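差出人: Joonas Riihimäki
宛先: Hornport 調理道具・台所設備メーリングリスト
件名: Re: 回転式ツールスタンドの掛け順と重心について

Kiềuさん、各位

Riihimäkiです。返信が遅れました。6月の棚卸しと重なり、測定を後回しにしていました。

Kiều Phùng wrote:
> 共用キッチンの回転式ツールスタンド(中央に支柱、上に星形の回転部があるもの)ですが、
> 道具を掛けたまま回すと台座が少し浮くことがあります。
> 1. 掛ける順番に決まりはありますか。
> 2. 穴あきスプーンとお玉を隣同士にすると当たって音がします。間を空けるべきでしょうか。
> 3. 台座の下に敷くものは布と紙のどちらがよいでしょうか。
> 4. 以前の貼り紙には「重いものは奥」とありましたが、回転式で奥とはどこを指すのか
> 分かりませんでした。貼り紙を更新するなら一緒に直していただけると助かります。
> Kiều

順に回答します。

1. 掛ける順番について
順番は対角が基本です。最初の一本を掛けたら、次は支柱を挟んだ反対側のフックに掛けます。隣から順に埋めていくと、途中で荷重が片側に寄り、その状態で回すと台座の反対側が浮きます。外すときも同じで、片側ばかり先に外さないでください。

手元の道具を量ったところ、一番重いのがお玉で168 g、一番軽いのがスパチュラで108 gでした。差は60 gですが、フックの先端は支柱から離れているので、見た目の差以上に効きます。一番重いものと二番目に重いものを向かい合わせにし、残りをその間に入れるのが無難です。重さの近いもの同士を対にできれば、厳密に量る必要はありません。

なお、今回の値はTukineの卓上はかりで読んだものです。最小表示は1 gです。校正は前回の棚卸し時で、以後は行っていません。比較用としては足りると考えています。

2. 隣同士の干渉について
音が出る原因は、道具の頭の幅とフックの間隔の関係です。柄の部分はどれも細いので、上のほうでは当たりません。当たるのは下端、つまりすくう部分です。丸く浅い皿の穴あきスプーンは横幅があるため、隣に同じく横幅のあるお玉を置くと縁同士が触れます。間に幅の狭いもの(フォーク、細いターナー等)を挟めば止まります。フックが余っている場合は一つ空けても構いませんが、空けた位置の反対側も空けてください。

掛ける向きも揃えてください。皿の内側を全部支柱側に向けるか、全部外側に向けるかのどちらかです。向きが混在すると、同じ間隔でも当たる組み合わせが出ます。共用キッチンでは外向きに統一する案を出しておきます。穴あきスプーンの水切れを確認しやすいのが理由です。反対があれば返信ください。
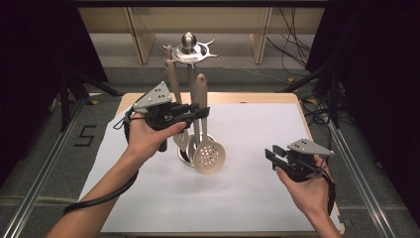
紙を敷いた台の上のツールスタンド。手前に掛かっているのが穴あきスプーン。

穴あきスプーンは、柄の樹脂部分を持って上に抜くのが正しい外し方です。皿の側をつかんで手前に引くと、フックに掛かった柄の穴が斜めに擦れます。先月引き取った一本は、この擦れで穴の縁が白くなっていました。割れには至っていませんが、廃棄扱いにしました。戻すときは、反対の手で上のつまみか支柱を軽く押さえ、回転を止めてからフックに通してください。回転部はごく軽い力で動くので、片手だけだとフックのほうが逃げます。

3. 敷くものについて
結論から言うと、どちらでも構いませんが、布の場合は薄手に限ります。厚手のふきんを二つ折りにして敷くと台座のリングが沈み、支柱が傾きます。傾いたまま回すと、道具が低い側に寄って止まります。Kiềuさんのところで浮きが出ているなら、まず敷物を外して同じ操作をしてみてください。それで止まるなら掛け順の問題ではありません。

紙は平らですが、水滴が落ちるとその部分だけ波打ちます。洗った直後の道具を掛ける用途には向きません。点検や撮影のように、乾いた道具だけを扱うときは紙のほうが汚れや欠けを見つけやすいです。共用キッチンの常設用には、Yazzieの薄手マットを台座より一回り大きく切って使う予定です。在庫は13枚あります。必要な方は階の担当経由で申請してください。

4. 貼り紙について
「重いものは奥」は、以前の壁付けバー用の文言がそのまま残ったものです。回転式には当てはまりません。次の文に差し替えます。

 ・重い道具は向かい合わせに掛ける
 ・幅の広い道具を隣同士にしない
 ・皿の内側は外向き
 ・柄を持って上に抜く
 ・回転部を止めてから戻す
 ・台座の下に厚手のふきんを敷かない

浮きが残る場合の確認手順も書いておきます。

 (a) 道具を全部外し、空の状態で一回転させる。ここで浮く、または引っ掛かるなら本体側の問題。
 (b) 支柱の下のねじの緩みを見る。該当するのは分解式のUvoのみ。増し締めは手で止まるところまで。工具は使わない。
 (c) 重い二本だけを向かい合わせに掛けて回す。
 (d) 残りを対で追加し、一対ごとに回す。浮いた時点で、最後に足した対を入れ替える。

(a)から(d)まで通しで、慣れていれば5分ほどで終わります。当方の一台では(d)の二対目で浮きが出ましたが、左右を入れ替えた後は再現していません。

未確認の点が二つあります。一つは樹脂の柄の耐熱で、型番の刻印が摩耗していて仕様を引けませんでした。分かるまでは、コンロの横にスタンドを置かないようにしてください。もう一つは回転部の注油の要否です。空で回して音がしなければ、当面そのままとします。食品に触れる道具の真上なので、一般の潤滑油は使わないでください。

Kiềuさん、(a)と(c)の結果だけでもこのスレッドに返信をお願いします。台座の直径も測ってもらえると、マットを切る寸法が決められます。当方のものは直径18 cmで、マットは24 cm角で切るつもりです。

Joonas Riihimäki
Hornport 共用設備担当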